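Looking after a two-armed cell: notes for session 3
Course tutor: Marianna Pawłowska, Nekodbridge

Welcome back! Last time we got the arms powered and talking to each other. Now comes the part I like best – getting the cell ready for handling work and keeping it that way.

Start with the hands. Open and close each one fully, with nothing in it, and listen. A dry joint has a scratchy sound you will soon learn to pick out. Then check the wrist clamps with a driver. Bogumił marks his bolts with paint, a lovely habit and well worth copying. 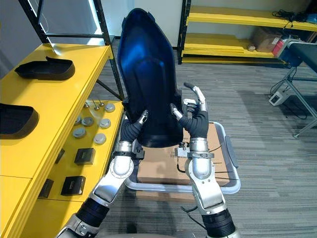 Big, smooth parts are a great test for a fresh set-up. Both palms must press evenly, so if one side leads, the part turns before it lifts. Go back to the wrist zero and run it again at 18 per cent speed.

Soft goods next! Cloth finds every weak spot in a finger: worn tips slip, and loose edges snag threads. Wipe the tips, look for nicks, and change them as a full set. Lucie Vachon's log has one set lasting up to 202 hours, but please inspect yours well before that.

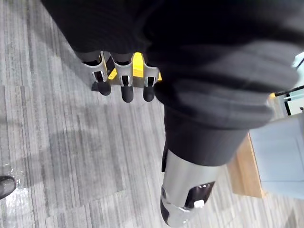 Watch the wrist camera feed too. A smear on the lens shows up as a drifting grip point, and people lose whole afternoons hunting for it in the software.

Last, the layout. Keep parts where both arms can reach without crossing, and save the rest pose again whenever a bin or shelf moves – even by a thumb's width.
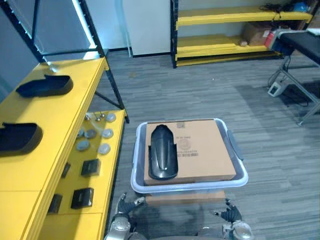 After any change, run the reach check for 60 seconds with your hand near the stop button. Write the result in the cell book, with your initials.

For next time: read the Stenderska notes on cable wear and bring one question.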